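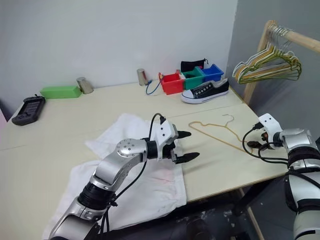
Faint pink marks on a white shirt, and where to keep the small things on the table

Posted by Yee-man Wu, Mon 6 January

Hello everybody. I have two problems which are a little connected and I hope it is allowed to put them together.

The first is a white shirt. It is cotton, I bought it in December and I have washed it 4 times. After the last wash I found faint pinkish patches on the lower part, and some small grey marks too. They are so weak that in the evening under the lamp I cannot see them, but in the morning by the window I can. In the machine there were other white things and one dark red tea towel, which I didn't notice until I took everything out. The towel is not new, so I thought it had finished losing its colour long ago. The shirt was washed at 40 degrees with ordinary powder, and I have dried it already on a hanger. Did I make the stain permanent by drying it? I have not ironed it yet, I was afraid to.

The second problem is the table where I do my ironing and folding. It stands against the wall and I keep small plastic bins at the back of it, a red, a green and a blue. The idea was that buttons and thread go in the red, clothes pegs in the green, and cables in the blue. In practice the cable lies beside the bins and every small thing that has no home goes to the back edge. When I lay a shirt flat there is not enough depth, and the bottom of it hangs over the front. Then it touches me, and I suppose sometimes it collects dirt in this way. Maybe the grey marks are from this?

I live in Desholm and the water is quite hard, if it matters. I would prefer not to buy something strong with chlorine, my skin doesn't like it.

Thank you for reading so long a message.

Ching-wen Chien

Good morning Yee-man. I had the same with a pillowcase and two vests, so I can tell you what I did. First, please do not iron it and do not put it in a tumble dryer. Air drying is much less serious than hot drying, and a dye that came from another fabric is often still loose enough to come out.

Look at the label inside. If it is truly all cotton and white, you can use an oxygen bleach, the powder sort that has no chlorine in it. I use one called Sastholm but any of this type should do. Read on the packet how much for soaking, it is different from the amount for a normal wash. Dissolve it fully in warm water before the shirt goes in. The first time I threw the powder on top of the cloth and I had to rinse for a long time.

Push the shirt completely under the water. If one part stands up like an island, this part stays as it was and you get a line. I put a white plate on top. Leave it for as long as the packet allows, then wash it alone as usual and look at it in daylight while it is still damp. Mine needed 2 soaks. After the first the pink was weaker but I could still find it, and I nearly gave up. 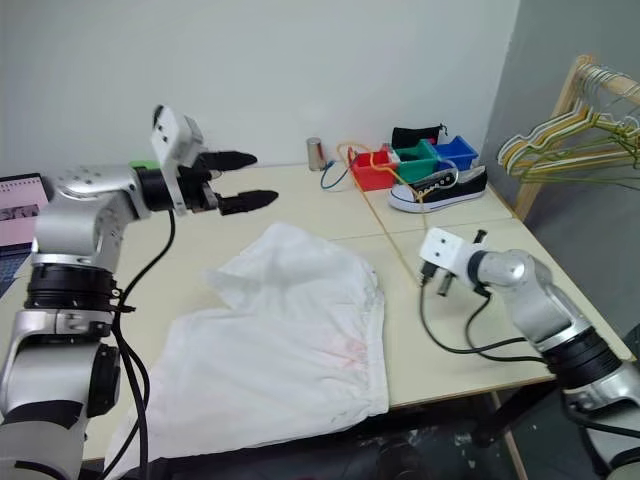

For the grey marks I would try another way, as they are probably not from the towel. Put a little liquid soap on them, rub the cloth softly against itself, wait for a while and rinse. Small grey marks low on a shirt are very often just from the edge of a table or from a zip. Wipe your table top before you fold, and especially along the seams if it has any, dust likes to sit there. A damp cloth is enough.

Check the buttons also. Some cheap metal buttons do not like a long soak. Plastic ones have never given me trouble.

And throw out the tea towel from the white wash for ever! A dark red can lose colour for years. I tested an old one in a glass of warm water and the water went pink in 13 minutes.

Plonau

Just use bleach, it is a shirt.

Ching-wen Chien

She wrote that her skin does not like chlorine. It can also make some whites yellow, for instance if there is a bit of elastane in the fabric.

Lai

I can't help with the pink but I have opinions on the table. My own is 105 cm wide and it also stands against a wall, and for a long time I had the same row of things at the back as you.

What worked for me was to move the bins to one corner, close together, so that the long side is free. Then turn the shirt and lay it along the table, with the collar at one end, and not from the wall towards you. You need less depth and the hem stays on the top. Fold the sleeves in first. It felt strange for a few days and now I cannot do it in the other way.

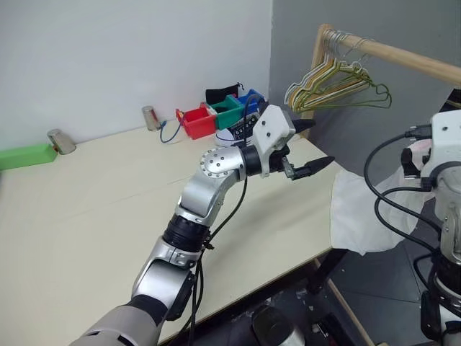

Shoes should not be on this table at all, and I say this as someone who cleaned canvas trainers on mine. The rubber part leaves grey on a pale surface and the next white thing you put down will take it. If you have only one table, put an old towel under the shoe and wash the top when you finish. Laces can be soaked separately, and please do it in another bowl from the shirt.

About the cable, mine got a small hook on the side of the table. In a bin it climbs out by itself, especially a thin one. Drawstring bags are good for pegs and you can hang them behind the door, so perhaps one bin becomes free.

For the hanger – do you leave it on the table between shirts? I did, and I was always putting the cloth on top of it and getting a mark across the back. Now it hangs on the door handle until I need it.

Yee-man Wu

Thank you all. The label says all cotton, so I will try the soak at the weekend with the plate on top. I did the test with the tea towel in a glass and yes, the water is pink. I have also turned the shirt along the table like Lai wrote and it fits with a little space left. The bins are still in their old place, I must first find somewhere for the pegs.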